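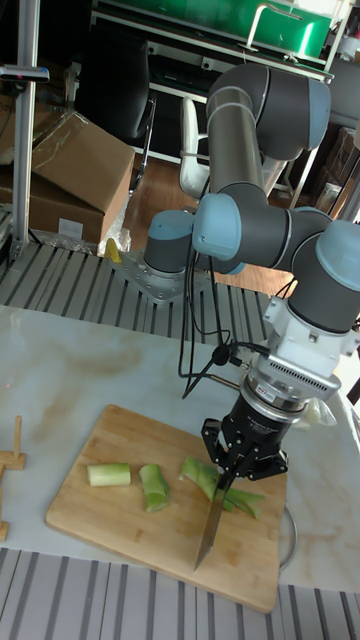 Italo Parisi - bench notes, November

Cutting cell, force stop fault. Second time on this program.

Run 19 tripped at 27 N with the knife tip down on the board. Limit is set to 68, so it should not have stopped there. The arm held position and the gripper kept hold of the handle. Hit the e-stop before going near it, then backed the wrist up by hand guide.

Log shows a jump on Z lasting up to 27 ms, nothing on X or Y. Reads like a signal dropout to me - a dull blade would load up slower. First suspect is the small connector on the wrist cable. It moves when the arm reaches low over the board.

Reseated it and re-zeroed the sensor with the knife in the gripper. Three dry passes, no trip. Not calling it fixed.

To do: strain relief on that cable, ask Clinar for a spare lead, rerun the same cut at half speed. Knife comes out of the gripper before anyone touches the wiring. Log saved as 693.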